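Filed under: Diary, Collecting Days

30/08/2023

Drove out to Lockyer this morning to record Khadija Gaber, who grew up there and knows more of the old stories than anyone else I have met on this project. I left at seven and still got stuck behind a hay truck for most of the valley road. She had the back door open and coffee made. Her sister was supposed to join us but has a bad knee this week, so it was the two of us at the kitchen table with the recorder on a folded dish towel to cut down the noise of the refrigerator.

We started with the well story, which I already have in 9 versions. Hers is different in the middle. In most tellings the girl drops a ring down the well and hears a voice count to 12 before the ring comes back up in the bucket. Khadija has the voice stop at 11, and the girl has to say the last number herself. If she says it, she gets the ring back and loses her hearing in one ear. If she keeps quiet, the ring stays down there. Khadija's grandmother told it to children who leaned over the rail, and would tap the side of the bucket for each number. I asked her to tell it a second time with the tapping, using a saucepan. It came out well on the tape, a little loud.

After that she gave me two short ones about the Carko road. One is the usual light that follows wagons. The other I had never heard: a man walking home from a dance meets a black calf that gets heavier the longer he leads it, until the rope pulls him to his knees at the church gate. She did not know an ending. She said her uncle always stopped there and went to bed.

She was firm that the calf is a winter story. It belongs in February, when people were indoors and the calves were coming, and she only told it today as a favor. I wrote that down on the release form under restrictions, with a note to ask her whether she minds it being played in other months.
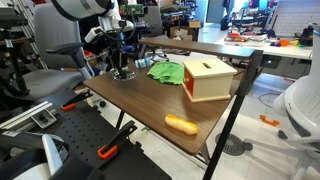 Photo: project files

Lunch was lentils and bread. Then the long one, the bride of Idow. It took her 38 minutes. I had only the summary in the old typescript, item 1393, which gives it half a page and leaves out the brother completely. In Khadija's telling the brother does most of the work. He is the one who goes to the ford, and he is the one who lies to the miller. I think the typist got tired. I will need to go through the whole typescript again and see what else was trimmed, and I am not looking forward to it.

I made one mistake. I interrupted to ask what kind of cloth the bride's sleeve was made of, and she lost her place and had to go back to the ford. That part now exists twice and the two do not quite match. In the second one the water is on her left. I will keep both and mark the join.

Got home at four. Called Filippos Athanasiadis to tell him about the calf. He says there is something close to it in the Etura notebooks, only with a sheep, and the man gets as far as his own doorstep. He offered to copy out the page. He also wants the index cards back that I borrowed in the spring. I have found most of them. The ones for "Lights" are not in the box they should be in, and they are not in the desk either.

He and I do not agree about the well. He thinks the counting was added later, from a children's game, and that the older form had no numbers at all. His argument is that the oldest tellers he recorded never counted. Mine is that he only recorded 2 people from that side of the river, and one of them was telling it to him over the noise of a tractor. We left it there.

Copied the files to both drives before supper. The first file has a hum in it for the first few minutes, so the towel did not do much. Next time I will ask if we can sit in the front room.

Still to do: type up the calf while I remember her hands, which went lower and lower as the rope got heavy. None of that is on the tape. Write to Khadija to thank her, and send her sister a copy. Buy batteries. Look behind the filing cabinet for the cards.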